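OK so a few of you asked how it's going with the robots at work and I keep promising to write it up. Long thread, get a snack.

For anyone new: I work at Dasby. We do kitchen task testing, so our whole floor is a row of little kitchens, and the job used to be people doing kitchen stuff by hand over and over while somebody else wrote it all down. Pick up the orange, put down the orange. I did that for years and I was fast!

We got our first arms in January. I came in, my counter had an arm on it, and there was a sheet of paper with my new job title. "Station operator." Same badge, same locker.

First thing that changed is my wrists. I used to go home and run them under cold water every night. Now I set things out, start the arm, watch, reset. My wrists feel great. My feet hate me, because I walk between stations all day now.

Second thing is the talking. Najwa Hourani and I worked across from each other and we could chat through a whole shift with our hands going. You can't do that when you're watching an arm. You look away for a second and that's always when the apple goes on the floor.

(The apples. We go through so many apples. They bruise, and a bruised one doesn't count for the log, so there's a bowl in the break room and we are all extremely healthy now.)

Third thing, and I didn't see this one coming, is that setup turned into the skilled part. When I did the tasks myself I didn't care if the plate was a little to the left. My hand just went there. Now where I put the plate matters a lot, and so does which way the banana curves. 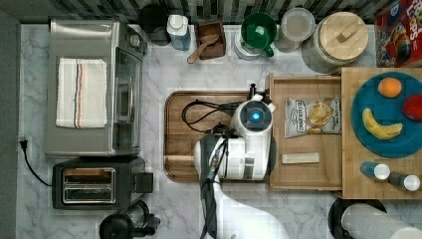 My counter, mid-shift. Fruit on the teal plate, chips in the tray, arm over the cutting board.

The towel on the toaster oven is a whole argument, by the way. Edvin Rønning folds it one way, I fold it another, and we have both written it up in the shift notes. Twice.

Numbers, because somebody asked. My best day by hand was 79 logged tasks and I bragged about it for a month. With the arms, my first full week as an operator came out to 1,271. I'm proud of that one and also it makes my stomach feel a little funny, you know?

Because yes, I did the math too. We all did. There was a meeting where Waqas Bajwa, our shift lead, put the hours up on the screen and then just kind of stood there next to them. Lilian Kariuki asked the question everybody had, which was who's still here next year. He said he didn't know. I'd take that over a pep talk any day.

What's happened so far: no layoffs on our floor. Two people moved over to the Tedcombe site and one left to go back to school. They haven't been replaced, and I notice that. The lunch table is quieter.

What I did get is training. 40 hours, paid, on the clock – we had to push for the on the clock part. Gergely Fülöp taught most of it and he's so patient. I asked him what a joint limit was at least five times and he drew it for me on a napkin the last time. I still have the napkin.

I also got a raise when the title changed. Around 400 a month before taxes. Not everyone did, it went by station, and I think that was a bad call. People talk, people know, and now there's a weird feeling about who has which counter.

Things I'd tell you if arms are coming to your job: ask who gets trained and who picks them. Ask what happens to breaks. Ours used to be whenever your hands got tired and now they're on a schedule, and that took a few weeks of complaining to get right.

Also ask to be in the room when they decide where the stop button goes. Ours was behind us at first. BEHIND us. Lilian got it moved by standing there and showing them how far she had to twist.

Do I like it? Most days, yeah. I like figuring out why a grab keeps missing, and I like teaching the new folks. I miss gabbing with Najwa, so we take the same break now and cram it all in.

Okay, break's over, I've got a counter to reset. Ask me stuff and I'll answer tonight – except about the towel, Edvin reads these.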